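Ticket 881: Night glare on the Laltura road, can't see the right-hand edge
Status: Resolved, follow-up open
Opened by: Anayeli Esquivel
Handled by: Hendrik Ntuli, Makhubela road desk
Category: Lighting and visibility

Original report
Hi all! First ticket from me, so tell me if I've put it in the wrong queue. I drive the Laltura road after dark most of the week and I love it, it's the quietest road for miles, but meeting another car on it is hard going. The headlights wipe out everything and I lose the line between the asphalt and the grass. There's no paint to follow. Could we get an edge line, or reflector posts, or both? Happy to test whatever you come up with!

Reply, Hendrik Ntuli
Right queue, and a great report, thank you. Three questions before I book anyone:
Does it happen with every oncoming car or only some of them?
Is your windshield clean on the inside? (Everyone forgets the inside.)
Is it as bad near the street lamps as it is away from them?

Reply, Anayeli Esquivel
Every car, though the tall ones are worse. The inside of the windshield was filthy, I'm embarrassed to say. I cleaned it on Monday with a microfiber cloth and plain water and what a difference — the big smeary bloom is much smaller now. I still lose the edge, though. Near the lamps is better, but it's the stretch before them that gets me.

Step 1. Rule out the car
Done. Windshield cleaned inside and out, wipers wiped down, headlight aim checked at the Prestitz garage. The left lamp was pointing a touch low and they fixed it while she waited. Mirror set to its night position too, in case something behind was adding to it.

Step 2. Compare the road with and without oncoming lights
The first picture has a vehicle coming the other way. The second is looking toward the two street lamps. 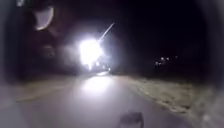
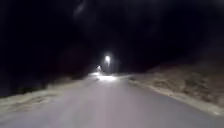
Step 3. Read the results
Really useful pair! With the headlights on you, the middle of the road goes pale and the eye gets dragged straight to the bright part. The grass on the right does pick up some light, but it meets the asphalt along such a soft edge that it doesn't help much at speed. Looking toward the lamps, the pale strip along the foot of the bank is far easier to follow. That's the sort of thing we want a driver to have all the way along.

Comment, Annatjie Potgieter
Agree with Hendrik. I'd go for posts first and paint second. Paint needs a dry spell and a swept edge, and posts can go in any week we have the auger. Please keep them off the steep part of the bank, the soil crumbles there and we'd be resetting them all winter.

Comment, Keabetswe Baloyi
I have 5 Uvo reflector posts left over in the yard, the short kind with a white face. Enough for a trial on the grass side. Anayeli, would you drive it again once they're in?

Comment, Anayeli Esquivel
Yes please, any evening after 8!

Step 4. Trial posts
All 5 installed on the grass side, set back far enough that a mower can get past on the road side. Puspita Pattinasarany held the tape and caught one that was leaning before the soil was packed.

Step 5. Retest
Anayeli drove it in both directions and met 2 cars. Her notes, pasted in: "So much better!! The posts pop up well before I need them and I could look at them and away from the headlights. The last one is a bit hidden by long grass when you come from the lamp end."

Resolution
Glare itself can't be removed, but the edge can now be found. Marking this resolved.

Still open
Trim the grass at the last post (Keabetswe).
Price for an edge line, both sides (Annatjie).
Second batch of posts, once we know the line price (Hendrik).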